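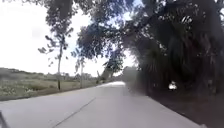 Johanna Hubmann: Same stop on our unit at Flerkcombe, on concrete under overhanging trees. It would roll to a halt, report "obstacle ahead" and refuse to clear. Did yours log code 105 first, or only the 562?

Gaétan Campbell: Both. 105 (position degraded) at 2:14 p.m., then 562 (protective stop) nine seconds later. The remote e-stop was not pressed. I walked up and checked the lane ahead of it and found nothing in the way.

Ticket 1477
Unit: Mulimside patrol rover, Kaufmann drive base
Site: Clastham access track
Status: open, unit restricted to walking pace
Priority: raised from normal to high after the second event

Fault as reported

Rover stopped by itself on the concrete section and would not resume from the tablet. After a power cycle it accepted the route again, then swerved toward the right shoulder before I hit the e-stop. No contact, no damage, no one near it. The swerve is why I raised the priority.

Checked so far

1. Wheel encoders. Left and right counts agree over a measured straight push. No slip recorded.

2. Front sensor window. Cleaned with the supplied cloth. There was a smear on the lower right corner. Fault came back afterward, so I don't think it was the cause.

3. Satellite antenna. Connector was finger loose. Tightened it and ran the route again. 105 still shows up under the trees but clears sooner.

4. Same route file on the unpaved section, with gravel shoulder and brush either side. Drove it end to end at walking pace with no codes. 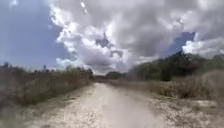
5. Obstacle map playback. The map marks a solid block on the right at the time of the stop. My guess is the hanging growth is being read as a wall, and the position jump then puts that wall in the lane. Not confirmed.

6. Swerve. Steering command in the log matches what the wheels did, so the base followed orders. The bad command came from the planner.

Still to do

Johanna to send her Flerkcombe log and the planner settings she ended up with. I will roll back to the September planner build and repeat step 4 on the concrete, with a second person on the e-stop. No unattended runs at Clastham until this is closed.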